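4.2 Applying sealing paste to the door gasket

1. Switch the Skumik cabinet off at the wall and leave the door open for 5 minutes.
2. Wipe the gasket channel with a dry cloth. Do not use solvent.
3. Press the gasket in, starting at the hinge side.

Note: the channel holds up to 200 g of paste. Do not overfill.

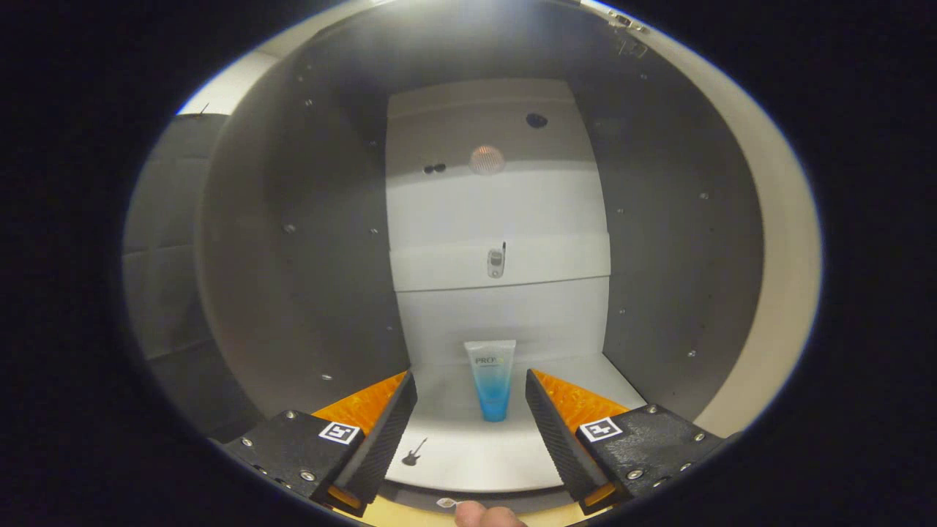 Paste thickens towards the crimped end of the tube during storage. Before use, keep the tube upright on its cap, as the blue and white one is standing, so that the contents settle at the nozzle. Discard any tube with a split seam.

4. Lay a continuous bead along the channel and close the door.
5. Leave the door closed for 3 hours before switching on.

Caution: do not set the thermostat above its lowest mark until step 5 is complete. See 4.3 for the Rutska hinge kit.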